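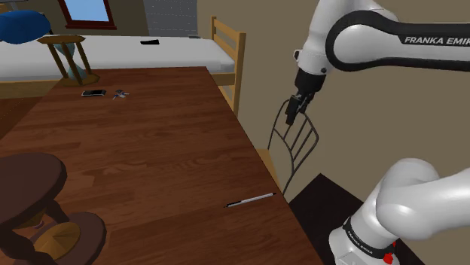 Wullenton Runs Short of Retaining Wall Block, Again

Thursday, May 10, 2018

WULLENTON - Anyone hoping to hold back a hillside this month may want to have a word with the hillside first. Stasteck, the masonry and landscape supply yard on the county road, has sold out of its gray retaining wall block and does not expect another truck until the backlog at the plant clears.

The yard started the season with 328 pallets of the stuff, which it called plenty. The last one left on Tuesday on a trailer that was, by several accounts, not rated for it.

Blame falls mostly on the new town slope rule, passed in November, which says any residential bank steeper than the town likes must be terraced or walled before a permit is issued for anything above it. The town sent letters to 1,218 addresses. A good many of those letters sat under refrigerator magnets all winter and were rediscovered in the same warm week in April.

Betix, the only other supplier in town, still has block, provided you want it in a color the catalog calls Harvest Salmon. Sales have picked up. Drivers on the lower end of Mill Street can now admire four salmon walls in a row, and a fifth that changes to gray halfway along, where the owner's luck ran out in the other direction.

Both yards are limiting sales of gravel backfill to 12 bags per customer per visit. The rule says nothing about how many visits a customer may make, and the line of pickups circling the Stasteck lot on Saturday morning suggested that people had read it closely. Loose gravel by the yard is not limited, but delivery is running 17 days behind.

Þrastardóttir, the stonework firm hired to rebuild the steps outside the library, placed its order in February and has all its material on site, behind a fence. The firm has asked that residents stop inquiring whether it could spare a few. It has also asked for a taller fence.

The town says it will not fine anyone who can show a receipt for block on order. Walls made of railroad ties will be considered case by case. Walls made of old tires will not be considered, and the planning office would like the household on Orchard Lane to stop sending drawings.

Stasteck is keeping a waiting list at the front counter. Customers are asked to sign it once.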